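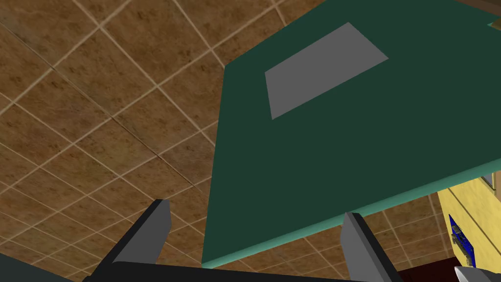
Dark green board with a gray patch, seen from underneath.

Painting shelves and boards, quick notes
Shirley Bouchard, 7/28/24

Got asked again how I do the shelves so writing it down once. Not in order, sorry.

Sand first. 120 then 220, with the grain. Wipe with a damp rag, let it dry, wipe again. Skip the tack cloth if you're using water based paint, leaves a waxy film and the paint beads up.

Underside first, always. Then flip. You'll ding whatever side you paint first and might as well be the one facing the floor.

Screws instead of blocks. Four drywall screws poked through a scrap of wood, points up, board sits on the points. Tiny marks, touch up later with a toothpick.

Edges: do them before the faces. Small foam brush, almost dry. If paint rolls over onto the face, smooth it right away, not in ten minutes when its gummy.

Two thin coats. Thin! I did one fat coat in January in a cold garage and it was still tacky 7 days later. Ended up scraping the whole thing.

Two colors, like a lighter edge on a dark face: paint the light one first, let it set overnight, tape it, then run a little of the LIGHT color along the tape line. Seals the tape. Then the dark. Pull tape while the last coat is still a bit wet, slow, back over itself.

Brushes. Wrap in plastic between coats, stick in the fridge. Good for a day. Label it if you share a fridge.

Leftover paint goes in a jam jar, plastic wrap under the lid or you will never open it again. Write the room on the lid. I have a Cormier can with no label and still dont know which hallway it was.

Shelf sagging? Flip it over. Works for a year or so. If it's longer than 76 cm between brackets add one in the middle, screwed to a stud.

Stacking painted boards: wait longer than you think. Wax paper between, not newspaper, newsprint comes off on white and you get to read it backwards forever.

Sticky shelves where books grab: rub on paste wax, buff after 15 minutes. Talcum powder in a pinch but messy

More on drawer runners when I get to it.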